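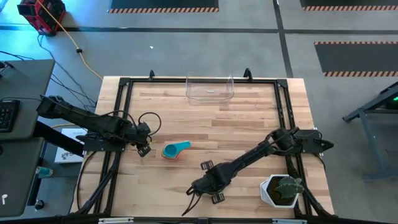 The two-arm station at Endby, with the scoop, the clear bin and the plant on the table.

Progress report to Deltura
Project: Wiretti, teaching two-arm kitchen tasks by demonstration
Prepared by Mafalda Correia
2 February 2026

Where we are

The short version: we are on schedule, the station is running every working day, and the scoop task is going better than I dared put in the proposal. We set ourselves a target of 2000 accepted demonstrations by the end of April, and the pace of the last few weeks says we will get there with time to spare for the harder variations.

When I last wrote, the arms were bolted down and moving but we had very little worth training on. Since then we have moved over completely to remote control. The operator holds a pair of small leader arms, and the two arms on the table copy what their hands do. We still guide the arms by hand when we set start positions, but for recording, remote control wins easily. There are no human hands in the recordings, and people learn it faster than I expected (our newest operator was handing objects from one gripper to the other by the end of her first afternoon!).

The scoop task

One arm picks up a small handled scoop, passes it to the other, and the second arm puts it in the clear bin at the back of the table. It sounds like nothing. It is a lovely task to teach, though, because the handle is short and the fingers have to come in at a good angle or the whole thing spins away on the wood. The first arm also has to let go at the right moment, and that moment is very hard to write down as a rule and very easy to show.

We record in sessions of 20 demonstrations, then the operator takes a break. Longer sessions gave us more data and worse data. You could see people getting hurried toward the end, and the trained policy picked up the hurry along with everything else. It would close the gripper early and then sit there holding air.

The policy we trained in January completes the pick and the handover well when the scoop starts near the middle of the table with the handle pointing to the right. Turn the handle toward the back rail and it still struggles. That is a gap in what we showed it, and we are filling it now with sessions where the operator must start from an awkward handle direction.

What we changed

The plant stays. Early on we kept the table bare except for the task objects, and the policy got confused as soon as anything else was set down. Now we leave a potted plant in the work area and move it between sessions, so the operators learn to steer around it and the arms learn the same from them. One of my favorite moments this winter was watching the right arm take a wide path past the leaves with nobody at the controls.

We also agreed on a written standard for a good demonstration. It has four points:

The scoop is gripped by the handle.
Both grippers hold it before the first one lets go.
Neither arm stops for longer than 3 seconds.
Both arms end in the rest position.

Anything that fails is kept in a separate folder. I would like to use those recordings later for teaching recovery, and Wada, who are building the training software, are keen to try it.

Problems

Cables remain our most common reason for stopping. The ones near the wrist can catch when an operator rolls the gripper too far, and we lost two full days to a worn connector on the left arm. We now check every cable at the start of the day and have spares on the shelf.

There is also a small delay between the operator's hand and the arm. It was bad enough in December that people were overcorrecting — you could spot it in the recordings as a little wobble right before the grasp. Wada's update in January took most of it away. I want it lower still before we start on anything that involves pouring.

Next steps

Through the end of April we will finish the scoop recordings, add the second bin position, and begin a task where one arm steadies a container while the other scoops dry rice into it. I have been looking forward to that one since the proposal. It needs both arms working at the same time, and I don't think we could program it by hand in any sensible number of weeks.

Spending is within plan. The one request I have is to move the unused travel money into operator hours, which would pay for a second shift on 3 days a week. A budget sheet is attached, and I'm glad to go over it by phone whenever suits you.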